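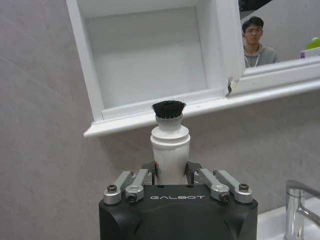 Femix Work Orders, version 2

Femix is a table of plumbing work orders from the town of Fesmont. Each row is one visit of a plumber to one home. The orders come from Won Plumbing, a small company that does repairs and small installations, mostly in bathrooms and kitchens. I do the office work there, and I prepared the table because we wanted to plan our van stock better. Other small companies asked for it, so I put it in a form that can be shared.

The table has 400 rows. Please read the part about known problems before you make any chart from it.

Files

orders.csv – the main table, one visit per row
parts.csv – the parts used, one line for each part, joined to the main table by order_id
streets.csv – the list of street zones, with the period when the houses there were mostly built
codes.txt – the meaning of the short codes
CHANGES.txt – what is different from version 1

All files are plain text in UTF-8. The separator is a semicolon, because our notes are full of commas. Decimal numbers use a point.

Columns in orders.csv

order_id: a number given by me. It is not the number printed on the invoice.

zone: a letter for the street zone. The real address was removed.

room: bathroom, kitchen, laundry, basement, outside or other. If the plumber worked in two rooms, the room is the one where he started.

fixture: the thing that was repaired or installed, for example sink, toilet, tub, shower, water heater, supply line, drain line. A vanity with its sink is written as sink.

problem: the problem as the customer told it on the phone. We chose from a fixed list while speaking, so it is sometimes a poor fit.

finding: what the plumber wrote after he saw it. This is the column I trust most.

minutes: time between arrival and departure, rounded up to the next quarter of an hour. Driving is not included.

return_visit: yes if we came back for the same fixture within one month. A return visit has its own row too, and the column first_order points to the earlier one.

shutoff: the state of the shutoff valve under the fixture. Values are ok, stuck, leaking, missing and unknown.

How the data was collected

Until last year the plumbers wrote on paper forms with a carbon copy. I typed these by hand in the evenings, and I typed them only once, so there was no second check of the whole set. The paper forms make 172 of the rows, and they are marked with source = paper. The other rows were exported from Zameo, the scheduling program we use now.

In Zameo the plumber fills the form on his phone before he leaves the house. These rows have better times, but shorter notes. On paper our people wrote long explanations, and on the phone they write "replaced trap" and drive away. If you want to study the text, I suggest to keep the two sources apart.

Parts were copied from the invoice lines. Small things such as thread tape, putty and screws are not there, as we never put them on the invoice.
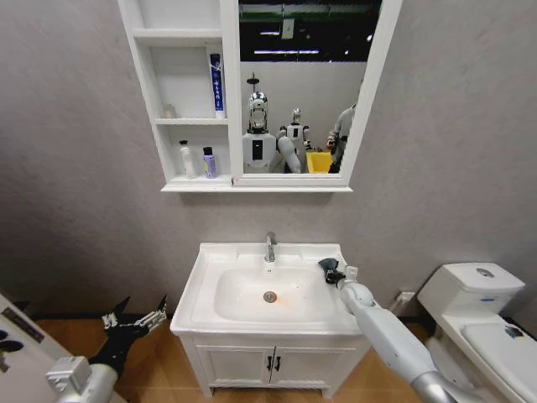 Known problems

1. In 59 rows the shutoff column says unknown. Most of them are paper forms, where this question was at the bottom of the page and was easy to miss. Do not read unknown as ok.

2. The words "slow drain" and "clogged drain" were used differently by each plumber. I left them as they were written. In my own counts I join them.

3. The minutes for water heaters are too high in some paper rows, as the time at the supply store was included. I could not separate it. Where I was sure of this, the column time_note has the value "store".

4. Emergency calls at night are missing. They were kept in a different book, and this book is in a bad condition. I hope to add part of it.

5. Zone D has few rows. We had not many customers there, and the table tells nothing about the state of the pipes in that part of Fesmont.

6. Toilets that were replaced during a full remodel are not in the table. A remodel is a project and has no work order.

What it can be used for

We use it to decide which parts should always be in the van. Fill valves, supply lines and P-traps were the easy decisions. It was more surprising for us how often a plain faucet job became long when the shutoff valve was stuck, and we now carry more of these valves.

It can also be useful for practice with joins and with cleaning of text, if you teach this.

Please do not use it to set prices or to compare workers. There are no prices in it, and the names of plumbers were removed. I also do not recommend it for other towns – our water is hard, and this changes what breaks and how soon.

Privacy

Names, phone numbers, addresses and invoice numbers were removed before the files left the office. I also read through the notes and deleted things like "key at neighbor's" or the days when a family is away. If you find something personal that I missed, write to us with the order_id and I will take it out.

How to load it

Open orders.csv in any spreadsheet program and choose semicolon as separator. Set the column zone as text. Some programs want to change the value of pipe_size to a date, for example 1/2 becomes a day in January, so set this column as text too.

Terms

You may copy and change the files for free. Please write that the data is from Won Plumbing, Fesmont, and which version you used. There is no warranty of any kind.

Next version

It is planned for April. I want to add a column for the age of the fixture, where the customer knew it, and to correct the spelling in finding.

Last updated: March 7, 2018

Related items
Femix Work Orders, version 1 (old)
Van stock list for small repair companies
Short codes for fixtures and fittings
How to export closed jobs from Zameo

Contact the office | © 2018 Won Plumbing, Fesmont | Back to top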